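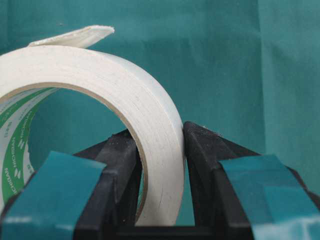
**Figure 3.** Wrist view of a masking tape roll gripped with one finger inside the core and one outside, with the free end lifted.

### 4.2 Teaching the two-arm tasks

I'll say up front that I did most of the driving for this part, so the complaints are mine (Soon-im Noh and Pirmin Wallner took turns when my shoulders gave out). We taught both tasks by remote control, with one hand controller per arm, and we logged the wrist views and the fixed view together for every run. The policy we trained on the runs is the one from Section 3, which we call Venent, with no changes at all.

Tape was the one I'd been looking forward to, and it humbled me pretty fast! There are two sensible ways to hold a roll. You can squeeze it across the full width, which feels safe, or you can put one finger through the opening and pinch the wall, as in Figure 3. We started with the wide squeeze and dropped it after a morning, mainly because the roll kept turning under the fingers when I tugged on the free end. The pinch through the core asks for more care on the way in, but once it's closed you can pull on the tape and the roll stays put. We asked everyone to use that hold from then on, and we threw out the earlier runs so the policy wouldn't see two styles mixed together.

The free end matters more than I'd have guessed. If it lies flat on the roll, the person driving has almost nothing to aim at, and you can hear it in the recordings (lots of sighing). So we started each tape run with a bit of the end already lifted. That does make the task easier, and readers should keep it in mind when they look at the success rates in Table 2.

The other task was handling a thin white sheet with both arms, and I'd call it the harder of the two to teach. A sheet doesn't hold still while you think. You pinch a corner with one gripper, bring the other in to guide the middle, and by then the corner you were watching has swung off somewhere else.

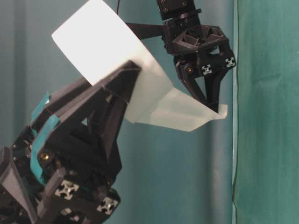
What helped most was agreeing on jobs for the arms before each run. One arm takes a corner and keeps it, the other one does the pressing and folding, and you don't swap halfway through. Geum-ok Seol came up with that rule after watching me fight myself for an afternoon, and my runs got visibly calmer once I followed it. I also learned to slow down just before closing the fingers – if you rush there, the policy learns to rush there too, and it's much worse at recovering than a person is.

We kept 40 runs of the tape task and 36 of the sheet task for training. Another 35 were set aside because the driver let go and started over partway through. Nigel Ashworth thinks we should have kept those as examples of recovery, and he may well be right, but we didn't have a clean way to label them in time. Training ran for 3,000 steps on each task, using the same settings for both.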